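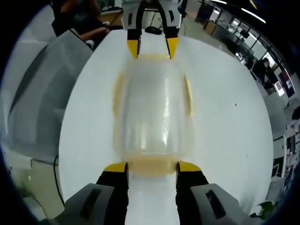

Borghild Lindholm does not believe in the tidy cupboard. Every January, she wrote to us last month, somebody sells her a new way of storing lentils, and by Easter the lentils are back in the bag they came in with a peg on it. She has asked for her letter to be printed in full in our spring leaflet, and it will be. We agree with most of it.

Feb 14, 2022

GRORETTI PUTS OUT A PLAIN CONTAINER RANGE AND MAKES FEW CLAIMS FOR IT

Groretti, the household goods firm based in Vokstead, has added a range of clear, frosted storage containers to its kitchen list. The range is called Lunde. It comes in 7 sizes, the largest of which is meant for flour and the smallest for things like cloves, and it goes on sale today in the Vokstead shop and by post.

We are aware that the world was not short of containers. Our own stockroom was not short of them either. Groretti has sold storage jars under four different names over the years and two of those names were given up because customers could not get the lids off. A third was dropped when the lids came off too easily. We would ask readers to keep that in mind when they read any maker's claims about kitchen storage, ours included.

A tidy shelf is often said to save time and money and cut down on waste. We have looked for good proof of this and have not found much. Before settling on the Lunde range we asked 60 households in and near Vokstead to move their dry goods into containers and keep a short diary until the end of September. Most said the cupboard looked better. Fewer said they cooked any differently, and 12 had stopped using the containers before the diary was finished. Several of those said they had forgotten what was in them. One household wrote "rice?" on a label and left it at that.

We draw no grand lesson from this. It was a small group, they were given the containers free, and people are polite about things they are given. The results can be read at the shop counter by anyone who asks.

What we can say about the range is limited. The containers are see-through enough to tell pasta from sugar and not see-through enough to tell plain flour from self-raising, so labels are still needed. Twenty blank ones come with each full set. The rounded shape is easier to wipe out than a square one, but it wastes some room on the shelf, and anyone with a narrow cupboard should measure first. Round jars also roll if they are laid on their sides. Our buyers wanted the leaflet to say the shape was "space-saving". It is not, and the word has been taken out.

We have also been asked whether the containers keep food fresh for longer. Longer than an open bag, we should think. Longer than a bag folded over and pegged, as Borghild Lindholm does it, we do not know, and we have not paid anyone to tell us.

Readers may have seen the Rerkidlow method mentioned in the papers, in which everything in the kitchen is taken out, laid on the table, handled one item at a time and then put back in matching jars. Groretti has no connection with it. Some of our customers swear by it. To our mind the useful part is emptying the cupboard, which costs nothing and can be done without buying a single thing from us. If at the end of that there are still split bags and spilt oats, a container or two may help. A full set is a lot of plastic for most homes, and we would sooner sell two that are used than seven that are not.

For that reason every size in the range is sold singly as well as in the set, at the same price per piece. There is no discount for taking the lot. Unused containers may be returned to the shop for up to 60 days with a receipt. Lids can be bought on their own, as lids are what people lose.

The spring leaflet, with the Lindholm letter on its back page, can be picked up free at the Vokstead shop or sent by post on request. Letters from other readers are welcome, including those who get on very well with a bag and a peg.

Issued by Groretti, Vokstead. Shops wishing to stock single sizes should write to the trade desk at the same address.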